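Can a robot fold my laundry yet, or should I stop waiting?

Asked Thursday, July 7, 2022 in Home & Household

I have a vacuum that does the floors and gets stuck under the same chair every day, and I've made my peace with it. What I want now is something that takes the clean clothes off the bed, folds them and puts them away. My budget is 1,000 dollars, which I realize may be funny. Does this exist?

3 answers

Answer from londby_dryer (278 points)

No. Not at that price, and not at ten times that price either.

Floors are flat and stay where you left them. A shirt dropped on a bed has no particular shape, and the machine has to find a corner, or a collar, or anything at all it recognizes, before it can even begin. People do this half asleep while arguing about dinner.
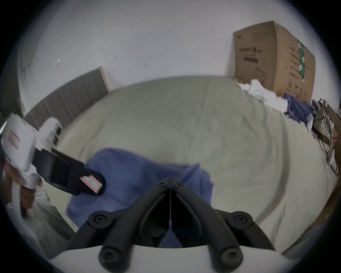
Then there's the rest of the bed. Demo videos like one towel on a bare table with good lighting. My bed has sheets that wrinkle, other clothes in a heap and usually a charger cable in there somewhere. Sorting out what is laundry and what is just my life is most of the chore – folding is the easy bit.

I'd look again in a few years. Keep the money.

Answer from Ross

Ziltel had a folding machine on show at the Sedau home fair last August. You clipped each shirt in yourself and it folded it. I timed it against my own hands and I won by a lot. It did not do socks. It did not do sheets either, and the guy at the booth changed the subject.

Answer from plainvanilla2

get a plastic folding board, mine cost less than lunch. or hang everything up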